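I finally threw out the stain guide

For years I kept a printed stain guide taped inside a kitchen cabinet. It came free with something from Rolteron and it had 36 entries, from beet juice to shoe polish. Club soda for wine. Salt for wine too, two lines down. Hairspray for ink, which has never done a thing for me except make the ink smell like a salon.

I have my doubts about most household advice, and tablecloths are where they got started. Somebody writes down a trick, somebody else copies it, and 249 websites later it's a fact. I'd like to know who has ever put bread on a grease spot and been happy with the result.
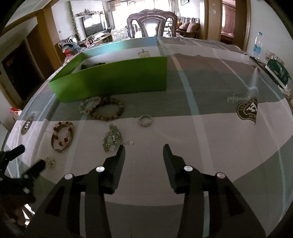
The striped cloth, in its grays and greens.

My own testing was not scientific. I cut up an old cotton sheet, spilled coffee on the pieces, and left them on the porch in Musgate through most of February. Cold water and plain dish soap did as well as the bottled spray, and the spray costs a lot more. White vinegar did nothing I could see. The baking soda paste left a crust I had to scrape off with a spoon, so now I had two problems.

Then there's the "100 percent stain-resistant" business. I bought a Pirzada cloth on the strength of that label. Turmeric got into it on the second dinner and has lived there ever since. When I wrote to the store in Brurkow they told me resistant doesn't mean proof, and fine, but then what is the 100 percent of?

I do still believe in patterns. Stripes and mixed colors hide a faint mark better than any spray lifts it, and I have stopped buying plain white for that reason alone. My aunt would be ashamed of me.

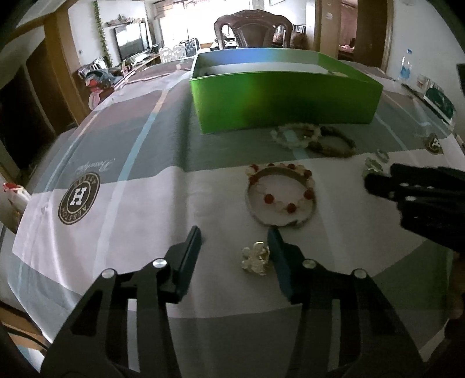

Small gold figurine on the patterned cloth.

The other old trick is putting something over the spot. A candle, a bowl, whatever you have. It works until a guest picks it up to look at the bottom, and guests always do.

So the guide is in the trash. I kept the tape, which had held on for eleven years and is the only product in this whole story I'd buy again.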